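Search this site Search

Kitchen chores project – progress report to Maximiliano Escobar, Skovarholm
July 7, 2024

Dear Maximiliano,

You asked for something you could read over a coffee, so I've left the spreadsheets to Zoltora and will just tell you how it's going. The short version is that we're further along than we were in April, and the machine still can't be trusted to make anyone a drink. It can do bits of the job, and some of those bits rather well!

Since the last report we've logged 2000 attempts at drinks and tidying jobs – picking up a bottle, moving a glass, putting things back where they live. Bottles are the happy part. A plain upright one with a screw cap gives the gripper two decent sides to press on, and even the shiny white ones, which I was dreading, are mostly fine now. 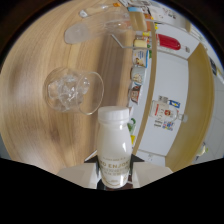
Page 3 of 15

What still catches us out is everything round the bottle. Clear glass is a pain, ice is worse, and a glass with ice in it is the worst of the lot. The software from Cerkitz is good at finding edges, but give it a tumbler on pale wood and it will sometimes go for the reflection. We've had 15 breakages, all swept up and all within the budget line you agreed (thank you for that, I know it looked generous at the time).

Clutter is the other thing. I could have cleared the place and got you a lovely set of numbers, but real kitchens have plants and snacks and bits of paper all over the walls, so I've left ours busy. Success dropped when we did that and has been creeping back up.

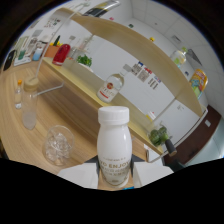 What it can and can't do yet

Fetching and putting down: yes, if you're patient. Opening a screw cap: now and then, and it needs a second hand to hold the bottle. Pouring: no, and I'd rather say so plainly than send you a nice clip of the one good go. Wiping up afterwards: we haven't started.

Small things are a story of their own. A little bottle with sweets or beads in it leaves hardly anything to get hold of, and if the fingers come in slightly crooked they shove it along the table. Chatzigeorgiou are sending us narrower finger pads to try, and I have high hopes. 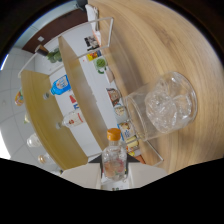
So for the next stretch I'd like to keep going with small containers and glassware, and put pouring off until the grasping is steadier. That's a change from the plan you signed, so I do need a yes from you. The money is fine either way – we're slightly under on staff time and slightly over on glasses.

Would I have it in my own kitchen? Not yet, though I'd let it put the shopping away if I was standing next to it. Give me a ring when you've read this and we'll sort out the dates for your visit.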